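Looking After a Blond Wood Table When You Are Not a Careful Person

People who own pale wood tables come in two kinds: the ones who wipe up a ring of coffee while the mug is still in the air, and the rest of us. These tips are for the rest of us. I have had my table long enough to have committed most of the crimes below, several of them in the same July.

Find out what's on it first

Before you rub anything into a tabletop, find out whether it has oil, wax or varnish on it. Put a drop of water somewhere unimportant, such as where the in-laws sit. If the spot darkens after ten minutes, you probably have bare or oiled wood that wants feeding. If the drop sits there looking smug, you have a sealed finish, and all the oil in the world will just lie on top and collect cat hair. Ask me about the cat hair.

Everyday wiping

Warm water, one small squirt of dish soap, a cloth you have wrung out until your wrists complain. Wipe with the grain, then dry with a second cloth. I skipped the second cloth for two years on the theory that air exists. The table went fuzzy in front of my chair.

Skip the spray polish. It smells like lemons and competence, and it leaves a film you'll be scrubbing off with mineral spirits later. Skip vinegar, too, whatever your aunt's magazine says.

White rings

A white ring is moisture caught in the finish. Lay a clean cotton dish towel over it and go over that with a warm iron, no steam, for a few seconds at a time. Lift and look. Do this 20 times if you have to, but don't park the iron and answer the door. I now own a large trivet that never moves.

Black rings

These are deeper and ruder. Black usually means water and iron got together, often under a can or a cast-iron pan. On bare wood, oxalic acid crystals from the hardware store will lift most of it. Gloves, open window, read the label twice. On a sealed table you'd have to strip the finish first, so consider a fruit bowl.

Scratches

Pale wood is kind about light scratches and spiteful about dark ones. For the light kind, a little matching wax, rubbed along the grain and buffed off, is plenty. Dents that haven't cut the fibers can be steamed up with a damp cloth and the tip of the iron. Practice on the underside. Mine has a whole education down there.

Check your work from low down, with your chin almost on the wood and the window opposite. Glare is a great tattletale.

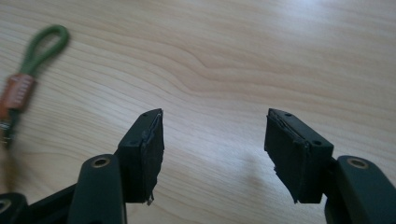
The grain decides which way your hand should go, and on a wavy board that means following the curves as best you can. Where it ripples up around a knot, slow down and press less. Sandpaper held straight across a swirl leaves tiny scratches that stay invisible until you oil them, when they come up like a signature.

Sanding and oiling, once a year

Start with 120 grit if the top is rough, 180 if it isn't, and finish at 220. Vacuum, then wipe with a barely damp cloth. Put the oil on thin. Thinner. Wait the time it says on the can, then wipe off everything that will come off, and leave the table alone overnight. A sticky table in the morning means you left too much on, and you can spend breakfast standing up thinking about it.

Spread the oily rags flat outdoors to dry, well away from anything that burns. Never ball them up in the trash, where they can heat up and catch fire by themselves.

Felt pads go under anything ceramic. Replace them when they get gritty, or you'll have glued sandpaper to your favorite vase.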